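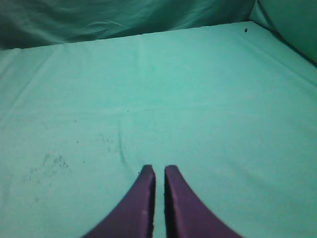 On Friday, March 13, 2020, Hindale wrote:

> The false detections in your February numbers look like a background problem to me. With nothing on the cloth, does the detector still propose a grasp at the specks? And are the fingers masked by color or by position? Color would worry me if you have more than one set.

Yes to the first question. We ran the detector on 114 empty-cloth images and it proposed a grasp in three of them. All three proposals were centered on dark marks in the fabric. None fell on a crease, which I had expected to be the harder case.

The fingers are masked by position. The earlier Princombe code thresholded on hue, which worked for the purple fingers and failed on the black ones, where the threshold also removed shadow next to the object. The current mask is a fixed outline per finger set, drawn once at full opening and widened by 3 pixels. It has to be redrawn whenever the camera mount is loosened.

For the ball runs, the detector gets the wrist image alone, no depth. The holes in the shell gave poor depth returns in the Clorier tests, so we dropped that channel for all objects to keep the comparison fair.
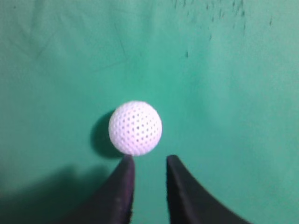 The larger error source is shadow. With the light on one side, the segmented region grows toward the dark side of the ball and the estimated center moves with it. A circle fit to the lit edge alone removes most of that offset. I reran the 210 ball images with the new fit, and the proposed center landed inside the ball outline in every one. That is a statement about the proposal only – closing the fingers is scored separately and I have not redone that part.

Two things still open:

- The empty-cloth set was recorded with one light position. It needs a second.
- The Valdovinos split uses 100 images for tuning, and I have not checked whether any of them show the same patch of cloth as the test images.

If you have empty-cloth images from your own setup, please send them with the mask file.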